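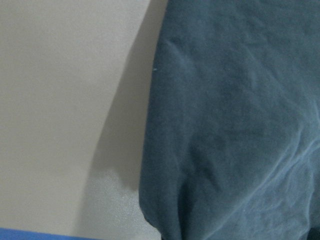

Minutes, folding table meeting, Skirkard room, 8/2/24
Present: Gun-woo Son (chair), Kyung-tae Ki (minutes), and three members of the Camargo group.

1. Last minutes
The minutes from April were read and accepted with no changes.

2. Table cover
The chair asked if we are satisfied with the brown kraft paper. All agreed that it is good to work on. The blue tape should stay in the same grid, so that a garment can be put back in the same rectangle. Mr. Ki will order new paper from Kemport, 17 rolls, for the price of 355 dollars. 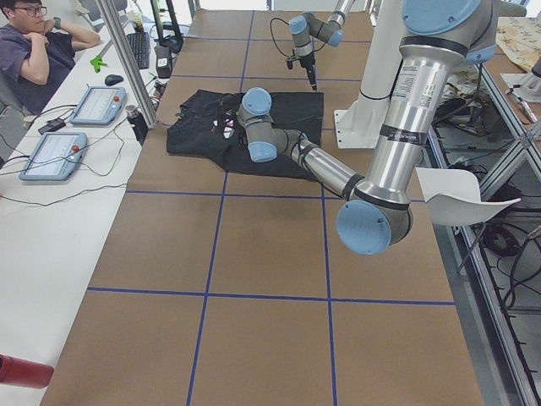
The long table with paper and tape, dark garment at the far end.

3. Cloths and garments
It was discussed whether soft cloths should be kept bunched or folded before use. Two members prefer bunched. Mr. Son prefers folded, as the box closes better. No decision was made. Dark garments must be brushed for lint before they go back to the shelf.

4. Tidying
Cables and packaging behind the white column should be sorted into boxes. The Kanix boxes are large enough. Mr. Son will write the labels.

5. Other matters
One member asked for a second chair. Mr. Ki will ask the office.

The next meeting will be announced by email.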